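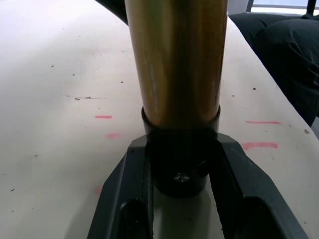 Search entries Search

May 6, 2025

Local clay, second round. Continuing from the Brunutdale creek bank samples.

Unloaded the bisque first thing. Everything was in one piece except the thick tile from the upper bank, which had a corner off and a crack running in from the break. The break has a small white lump in it, chalky, with a star of fine cracks around it. Lime, I'm fairly sure. I put a drop of vinegar on a crumb of the unfired stuff from the same bag and it fizzed. The lower bank sample did not fizz at all, or not enough that I could see or hear it.

So the upper bank clay has to go through a finer screen or it has to be dropped. I have been using the window screen for the first pass and that clearly lets the lumps through. Eun-seong Ji thinks it is worth slaking it again much thinner, like skim milk, and pouring it off after the heavy stuff settles. I will try it on half the bag. If it still fizzes, I'm done with the upper bank.

Lower bank, notes while I have them:

Weighed out 700 g of the dry crushed clay. Took 3 cups of water before it was fully under, then let it sit without stirring. It slaked down quicker than the last batch, which had bigger pieces in it. Smells like a pond. Poured it through the screen twice. What stayed behind was mostly root hair and some flat shaley bits. Kept those in a yogurt tub, labeled, in case someone wants them for grog. I doubt it.

The plaster slab is still damp from the weekend. I put the slip out on it anyway and it is stiffening very slowly — should have used the other slab. Not touching it until tomorrow.

Bars from the earlier lower bank batch: marked at 10 cm wet, 9.3 cm dry, 9.2 cm after bisque. That is a fair amount of drying shrinkage and would explain why the little bowl pulled away from its foot. The color went from gray-brown to a flat orange, with a bit of pale scum along the edges where the bars were lifted and handled. Scum rubs off some with a thumb but comes back when the bar is wetted and dried. Soluble salts. Barium carbonate is the textbook answer and I don't want it in this shop. Will live with the scum on tests, and if we end up throwing with this clay we can sponge the rims before they go in.

Absorption: weighed a bisque bar dry, boiled it in the old saucepan, let it cool in the water overnight, blotted and weighed again. It gained a lot, as expected at this temperature. I wrote the two weights on the back of an envelope and the envelope is not on the shelf. Will redo it with the next set and write it in here directly.
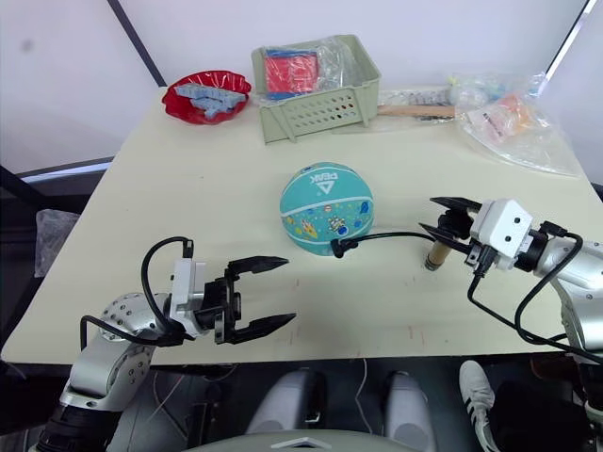 Blend tests. The plan is to cut the lower bank clay with the Marlow stoneware we buy in, and see how far we can push it before it slumps at the higher firing. Line runs from all creek clay to all Marlow in steps of a quarter. I made up five small pinch cups and five bars, each stamped on the base with A through E. A is all creek.

How they felt in the hand:

A is short. It cracks at the edge when pinched thin and wants to be left alone. Sticky too, which is an odd combination.
B is a little better. Still tore at the rim.
C is good. I would throw this. Took a coil bend around my finger with only small cracks.
D I can't tell from C, except for the color.
E is just Marlow.

Eun-seong pinched a second C cup without knowing which one it was and said it felt like the old Goodall body, before they changed the recipe. I never used the old Goodall so I will take that as praise.

One thing to fix: I blended these by wedging, and C has visible streaks when cut with the wire. They should be mixed as slip and dried together. The streaks look nice but they mean the bars are not a fair test. Leaving this set in and making another set wet-mixed to go beside them.

Drying: all five are on the wire rack under a loose sheet of plastic. A is ahead of the others. Turned the bars once at lunch so they don't curl. B had already curled a bit and I pressed it flat, which it will remember.

Kiln. The small one read 845 C at the end of the bisque by the controller, and I had asked for more than that. Either the thermocouple is drifting again or the last segment got cut short. There was no witness cone in, my fault. Put one on the shelf every time from now on, even for bisque. Stillcombe has the replacement thermocouple listed at $43 plus shipping. I would order it now and not wait for it to get worse, but Eun-seong wants one more firing with cones first, to see if it is the probe or the program. Fair enough. The program sheet taped to the lid is an old one in any case and should come down.

If the bisque did run cool, that may have something to do with how soft the A bar is. I can scratch it with a nail and get powder. Re-fire it with the next load before drawing anything from it.

Glaze: not yet. I had thought of dipping the lower bank clay as a slip glaze on Marlow, since it is red and has a low enough melt that it might go brown and glossy at the top end. Will paint some on the back of a test tile, one coat, two coats, three coats, and put a catch dish of scrap clay under it in case it runs.

To do:
re-slake upper bank, thin, half bag only
wet-mix blends A to E
repeat absorption and write it down
cones, order more of the middle ones
find the lid for the gray bucket
ask about digging farther down the creek before the bank gets overgrown — the seam looked thicker past the culvert, and it was bluer there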